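The case against the matching set

By Nneka Okeke

Mostholm sells a dinner service called Effiong. It has 151 pieces, it is white, and it costs more than my first car. The brochure calls it "a table for life". I asked the shop whose life, and was shown a gravy boat.

I have never trusted the full set. My mother owned one, and it lived behind glass while we ate off whatever was nearest the sink. So when the makers began telling us last year that people were "coming back to proper tableware", I wanted to know which people, and what they were putting in the ribbed dishes.

The claim seems to rest on a survey by Busell, the kitchen chain, of 3,383 of its own customers. Most said they would like to lay a table properly more often. I would like to go swimming more often. Nobody at Busell could tell me how many of them had done it since.

Omolara Edet is more use. She has bought and sold secondhand china for years from a unit in Trarnetmont, and she thinks white is popular for a dull reason.

"You can replace it," she says. "Break one with a pattern and you're hunting for months. Break a white one and you get another white one, near enough. People say they like the simplicity. They like not being told off."

Near enough is the bit the brochures leave out. Whites differ. Put a bluish bowl on a creamy plate in February daylight and one of them will look grubby. Edet's answer is to stop trying to match and to go for a thin coloured rim, which gives the eye something else to look at. Her other rule is to try pieces together on a pale surface before paying for them, stacked as you would use them, spoon included. 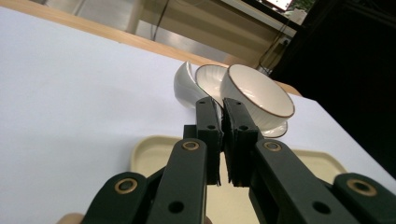
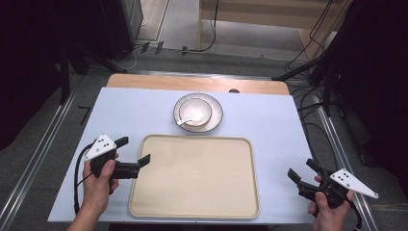
I tried her method at home and it mostly works, though it did nothing for my oldest plates, which looked tired on every surface in the house. I am less sure about trays. Every stylist wants one under everything, and in my kitchen a big tray is simply a second table that has to be washed.

What do you need, then? Edet says 2 of everything per person, one in use and one in the wash, and a big dish for when people come round. I would drop the second spoon. Mostholm, when I put this to them, replied that the Effiong service can also be bought in smaller boxes. The smallest has a gravy boat in it.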